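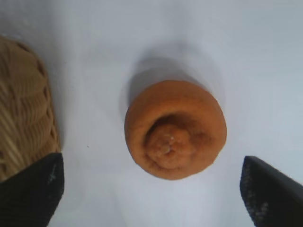
3. Materials and Methods

Figure 2. Coiled roll on a white tabletop, seen from overhead.

3.1 Recipes and setting

The study was carried out in the teaching kitchen at Durnside between February and the end of the following term. We chose soup as the test dish for two reasons. It is cooked in one pot, so errors in one step carry through to the end, and most home cooks already have a sense of what it should taste like. All batches were based on a single white bean and leek soup, taken from the Ó Briain household cookery collection and rewritten in current kitchen measures by the second author.

The base recipe calls for dried beans soaked overnight, leeks, carrots, celery, garlic, a bay leaf, stock and a little cream stirred in at the end. Three written versions were prepared. Version A gave weights for all ingredients. Version B gave household measures such as cups and spoons. Version C gave counts and sizes, for instance "two medium leeks" or "a small carrot." The method text was the same in all three, apart from the places where a quantity had to be repeated.

Salt was handled separately. Earlier work on home cooking has tended to treat salt as one more ingredient with a fixed amount, but cooks rarely use it that way. In all three versions the recipe asked for half a teaspoon at the start and then "salt to taste" before serving. The salt bowl was weighed before and after each session, and the difference was taken as the amount used.

3.2 Participants

Participants were recruited through notices in the library and the evening class newsletter. Anyone who cooked a meal from raw ingredients at least once a week could take part. People with a professional kitchen background were left out, as were those who said they could not eat beans or dairy. In total 47 people completed all three sessions. Another 16 completed one or two sessions, and their batches are not used in the analysis.

Each participant cooked one batch from each version, with at least six days between sessions. The order of versions was assigned by drawing a card at the first visit. Participants were told that the study was about recipe wording, but they were not told which parts of the wording would change.

3.3 Procedure

Every station had the same heavy pot, a board, a knife, a wooden spoon, a set of measuring cups and spoons, and a kitchen scale. The scale stayed on the counter in all sessions, including those using Versions B and C. We considered removing it when the recipe did not call for it, but most people who own a scale do not put it away between recipes, and we wanted the setup to stay close to ordinary practice. Use of the scale in those sessions was noted by an observer.

Beans were soaked by the kitchen staff the evening before, in cold water, and drained on the morning of the session. Stock was made in advance from one recipe and frozen in flat bags. It was thawed overnight in the refrigerator and brought to room temperature before use. Leeks were bought untrimmed, and participants trimmed and washed them as they saw fit. This step produced more variation than we expected. Some cooks used only the white part, while others kept most of the green, and the recipe as written did not say which was meant.

Participants worked alone and could take as long as they liked. They were allowed to reread the recipe but could not ask for advice on it. When they judged the soup to be ready, they took the pot off the heat, added the cream and told the observer. The finished batch was weighed, and a portion was set aside for tasting. Cooking times, additions of water and any ingredient left over on the board were entered on a paper sheet and later typed into a shared table.

3.4 Tasting

Portions were reheated in covered pans and served in plain white bowls. Tasters scored each portion from one to nine for thickness, saltiness, bean texture and overall liking. Plain crackers and water were offered between bowls, and no taster received more than five portions in a sitting. A total of 838 scored portions were collected. Of these, 394 came from tasters who attended more than one sitting, and these were used to check how steady a taster's scores were over time.

One practical problem should be noted. During the first two sittings the pans were held on low heat for too long, and the last portions served were visibly thicker than the first. Those sittings were repeated with fresh soup, and the early scores were dropped.

3.5 Analysis

Thickness, yield and salt use were compared across versions using a mixed model, with participant as a random effect and session order as a fixed effect. Yield was expressed as the weight of finished soup divided by the expected weight from the base recipe. Water added during cooking was kept as a separate measure - a cook who adds water late may be correcting for a slow simmer and not for the amount of vegetables.

Open comments on the sheets were read by two of the authors, who sorted them by the step of the recipe they referred to. Where the two disagreed, Wanda Tran read the comment and made the final choice. Comments about the room, the weather or the pots were set aside.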